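Module 303, handout 2: perception and planning for cloth on the two-arm cell
Revised 13 February 2026. Replaces the January version. Code lives in the Clodach repository, under `fold/`.

## 1. Why cloth is awkward for the planner

A rigid part has six degrees of freedom and a pose you can write down. A garment has no pose in that sense. The Kirdale stack therefore never estimates full cloth state; it keeps three things:

- a binary mask of the cloth in the table plane
- an ordered outline, resampled to 30 points
- a list of grasp candidates, each with a position, an approach angle and a score

Everything downstream reads from these. If the outline is wrong the planner will still return a path, and the path will look fine in the viewer.

## 2. Segmentation

Thresholding is done in Lab space, on the a and b channels only. Lightness is dropped so that shadows on a pale table do not end up in the mask. The cost is that white labels, white linings and specular patches fall out of it as holes. Fill holes before extracting the outline, and use `RETR_EXTERNAL` so that any left over do not become contours of their own.

Pale cloth sits close to the table in a and b. Set the threshold per garment from the calibration crop. Do not copy the value from last year's slides (Cuervo's set), which was tuned on navy towels.

## 3. Grasp candidates

Candidates come from outline points with high curvature, plus the midpoint of each short side. The score is

 s = w1 * reach + w2 * clearance - w3 * thickness

where thickness is the local layer count guessed from depth. Folded cloth breaks this term: one finger may take the top layer and leave the rest, and the score cannot tell you which. Check the jaw gap after closing. A gap below the single-layer value means a missed grasp.

## 4. Coupled motion

Once both jaws are closed the arms form a loop through the cloth. Tello, our planner, treats this as a distance constraint between tool points:

 d_min <= |pL - pR| <= d_max

`d_max` is the outline length between the two grasps, less a margin. `d_min` limits sag. Keep in mind that the constraint says nothing about height, so a path with one tool well below the other is legal.
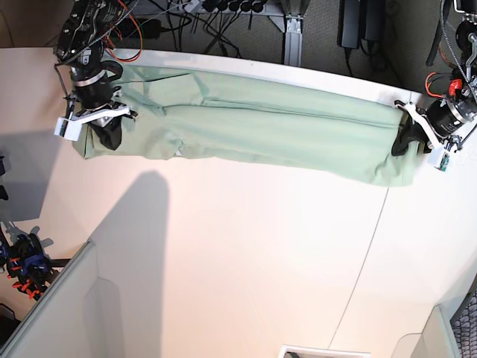
Tension is not in the model either. We watch wrist current on both arms and stop the stretch when either one rises above its baseline by the set amount. Filter first; the raw signal is noisy enough to trip on joint friction alone. The baseline must be taken after the grasp and before the stretch - taking it at startup gives an offset that depends on arm posture.

Left and right are always named from the robot's side, in code and in reports. In an overhead view taken facing the robot they swap. Most sign errors in last term's submissions came from this.

## 5. Lab task

Use log 3116 from the Bruvton set. Replay it with the planner off, then:

1. Plot tool distance against time and mark where the constraint is active.
2. Recompute the outline with hole filling disabled. Report the change in `d_max`.
3. Add a height term to the constraint and state its units.

Hand in plots and a diff, no notebooks. Questions on the replay tool go to Gladys Correa.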